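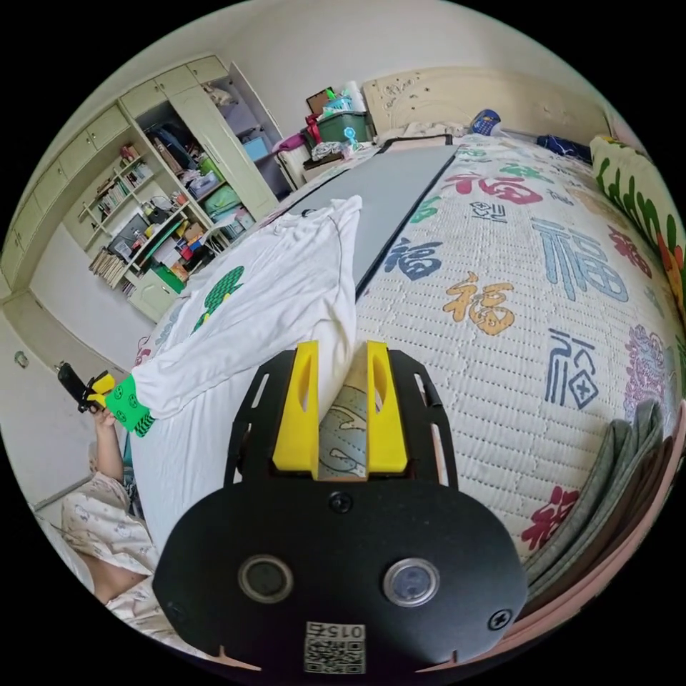 The big bed, and why all the folding happens on it

I've been meaning to write about folding for ages, which tells you something about the kind of winter we're having in Brirora. It gets dark before I've started thinking about tea, the line out the back catches a couple of hours of sun if we're lucky, and the washing comes in by the armload and has to go somewhere. In our house it goes on the bed. It always has. My mum did hers on the kitchen table with the radio going, but our table is permanently covered in school notes and half a jigsaw, so the bed it is.

And I do love that bed at the moment! We've got the quilted mattress cover on it, the white one with the character 福 printed all over it in different colours and styles, big pale blue, red, orange, a little green one. It's pronounced "fu" and it means good fortune or blessing, and you see it on doors and windows at Lunar New Year. I bought the cover at Suwannarat, the homewares shop down the end of Bulier Street that always smells of sandalwood, and I'd only gone in for pegs. It was marked down to 80 dollars and I stood there holding it for far too long, then went back to the car without it, then came back in. (The pegs I forgot altogether.)

There are flowers on it too, a pink and purple one and a lovely large light-blue one, and the quilting gives it a bit of texture, so a T-shirt doesn't slither off the way it does on our satiny doona cover. I never would have thought of that as a selling point. Stripping the bed right back to the cover before I fold has become part of the routine, and I suppose it means the sheets get changed more often than they used to.

The trouble with big soft T-shirts

Jeans I don't mind. Tea towels I could fold in my sleep. It's the T-shirts that undo me, the roomy ones everybody in this family lives in and sleeps in. You pick one up by what you think is the hem and it's a sleeve. You smooth the front and the back has bunched up underneath. The white ones with a picture printed on them are the worst of the lot, because I've got it into my head that the picture should be facing up and in the middle once it's folded, so I can tell whose it is in the drawer, and that means thinking about it before I start.

So I lay the shirt out and give it a good tug at the shoulders first, then the hem, then I run my forearm down the whole thing from the neck. Sides to the middle, sleeves tucked back on themselves, bottom up to the collar, and then once more if it's going in the narrow drawer. I've tried laying them out on something flat and stiff as well, and it does give you a squarer edge, though I tend to forget to move it along between shirts and end up chasing it across the bed.

Pyjamas stay on for this job, if you ask me. Nobody ever folded better in a proper waistband. 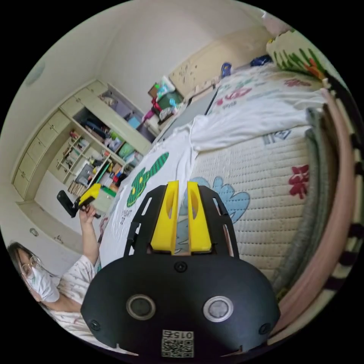 Pillows, and a word about the powder

I couldn't finish without mentioning the cactus pillow. Green cactus shapes with bits of orange on a pale background, and it goes with nothing else we own, least of all the mattress cover, and I wouldn't swap it. It lives up at the head of the bed on folding days and I try to put finished piles beside it and not on top of it, with mixed results. Piles lean. Somebody sits down on the edge of the mattress for a chat and the whole lot goes sideways.

We've also changed washing powder, for those who asked after my last post. We're using Zover now, the unscented one, and I've been putting in 2 scoops for a full load of whites. The prints on the shirts seem to be holding up nicely, and I turn them inside out before they go in, which I never used to bother with. I do still get the odd crackly bit on an older print. I've heard you can iron those through a sheet of baking paper, so if any of you have had a go at that, please tell me before I ruin someone's favourite.

What's still sitting in the basket

Socks, mostly. There's a load of towels to go through as well, and I've promised myself I'll get the winter pyjamas sorted into the bottom drawer before the next cold snap, because at present they share with the bathers and it's a squeeze. I gave myself 3 evenings to work through the lot and I've used up the first one writing this.

Next time I'll show you the linen cupboard, if I can get the door to close. I picked up 4 baskets for the shelves and they're a finger's width too deep, so I'm either taking them back or taking the door off, and I haven't made up my mind. The kettle's on, and the towels can wait until I've had a cup of tea.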